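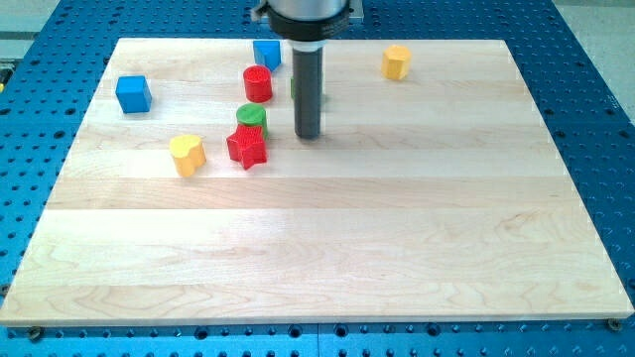

Rod over the maple board, with most of the blocks on one side and a yellow one off by itself.

Review: Suvarna Bench Rules Kit, by Fenov
Posted Jul 29, 2019 by Sreekumar Chacko

Fenov would like $148 for a spiral-bound book of rules, a pad of 100 sign-off sheets and a set of files for printing your own shape blocks. I paid it. My department has bought worse.

The book runs to 83 rules for small robot arms on a tabletop, and the good ones are very good. Fasten the work surface to the table before anything moves. Write down the tool length every time you change the tool, even if you are putting the same one back. First pass of the day at low speed, with a hand on the stop button and no coffee in the other hand. I had to read that last part aloud to a colleague.

The section on layout is where I got my money back. Suvarna wants the start positions recorded on a sheet before each run, including which way every block is turned. We used to write "scattered" and move on. Try repeating "scattered" in November.

Now the complaints. Rule 41 asks for two signatures to move a star. The chapter on guarding assumes you own a fence, a light curtain and a second room, and it waves you off to your own safety officer in one sentence. The index sends you to page 245 of a book that stops well short of it. Green and blue blocks get separate sheets for no reason I can find.

The old Plavunberg guide is cheaper and thinner, and it says nothing at all about long tools, so a rod like ours would be left to your imagination. Wadedetti's version is free and reads like it.

Four stars. I'd take one back for the index, but the sign-off pad has a proper cardboard backing and I'm easily bought. Refill pads are sold separately, naturally.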